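How to turn a memoir into a TV pitch (without losing the book)

Posted in Screenwriting basics. Words by Halima Mwakalinga

Quick one, as I get asked this every April when the submission windows open. You've got a memoir you love, maybe your own, maybe one you've got the option on, and you want it to be a limited series. Where do you start? With the pitch, not the scripts. Scripts later.

1. Sort the rights first

Boring but do it. If it isn't your book you need an option agreement in writing. A friendly email from the author is not an option agreement. Ask who holds screen rights, as sometimes it's the author, sometimes the publisher, sometimes an ex-publisher who has gone quiet. I spent 4 months on Brannigan before finding out the rights sat with an estate. Won't do that again.

2. Read it twice

First time straight through, no pen. Second time, one index card per event. Only things that happen, no feelings, no back story. My last book gave me way too many cards. Fine. You want too many.

3. Clear a surface and sort

Big table, nothing on it. Three piles: must have, might have, gone. "Gone" will hurt. Put those cards in a tub so you can't keep peeking at them.
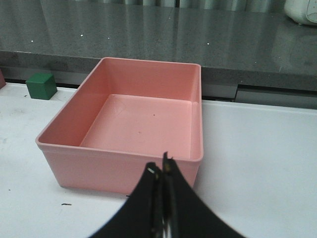

Pink plastic bin on a white tabletop.

Now look at the must-haves. If the pile is mostly childhood you've probably got a film. If it's spread over years, with big gaps and people who come and go, that's a series.

4. Find the question

Every episode needs to pull people to the next one. Memoirs often don't do this, as we know from page one that the writer lived. So the question has to be something else. Did they do what they say they did? Who stopped talking to them, and why? Write it in one line. Stick it on the wall.

5. Choose how many episodes

Go for 4 if you can. Cheaper, easier to sell, and you'll be forced to cut. Split your must-have cards between them and give each episode one main event. One. The rest hangs off it.

6. Real people

Memoirs are full of people who didn't ask to be in them. Make a list of everyone named, then mark who is alive, who has seen the book and who is likely to be cross. Merge minor ones into one character with a new name. Producers will ask you for this list and you look very good if it's already done. For anything serious, talk to a lawyer – not me.

7. Write the document

Keep it short. Title, one-line question, a paragraph on why now, a page on the main characters, half a page per episode. My Stindby pitch came in at 1,997 words and the first note back was "shorter". The version that got the meeting was 1,059.
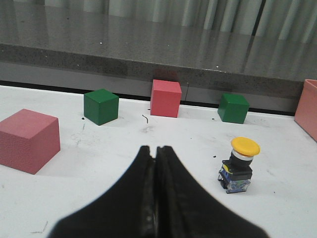

White tabletop with a few scuffs and scratches.

Don't paste in big chunks of the book. One quote at the top, if its a good one, then leave it alone. They can read the book if they want to and mostly they won't.

8. Say it out loud

To a friend, standing up, no notes. Where they look at their phone, cut. Where they ask "then what?", keep. I did Bernilier 19 times before I got through the middle without waffling.

9. Send it

Check each company's rules, some only take stuff through agents and will bin yours unread. Put the rights position in your covering email, first paragraph. Then start the next one while you wait, becuase you will wait.

Next time: writing the pilot when the best scene is on the last page of the book. Will use Biralov for that one, as I made every mistake going.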